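Household Organization, Unit 7: Does a Clear Surface Help?
Handout for January 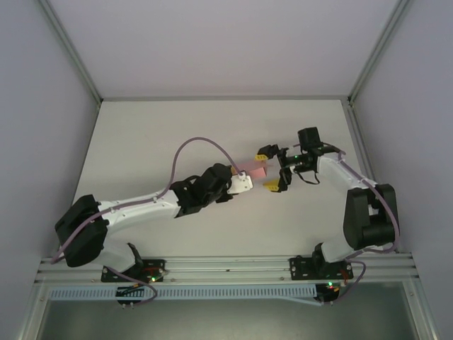
What the books claim

Most tidying manuals say a clear tabletop makes small handling jobs easier: passing a block, sorting toys, packing a box. The Rutard guide promises you will save 40 minutes a week. It gives no source, and I could not find one.

What to ask before you believe it

- Cleared of what? Pale gray top, plain walls on three sides, one pink block - few homes start there.
- Where did the clutter go? Ramalho spends 90 pages on surfaces and one paragraph on cupboards.
- Where do the cables run? A trough below the table edge is worth copying. Loops above the work are another matter.

For next class

Read Teka, page 138. Clear one table at home and time the same job before and after. Bring the numbers even if they show nothing - mine did.

Tukano Evening Courses | Contact the office | Back to top
7 shares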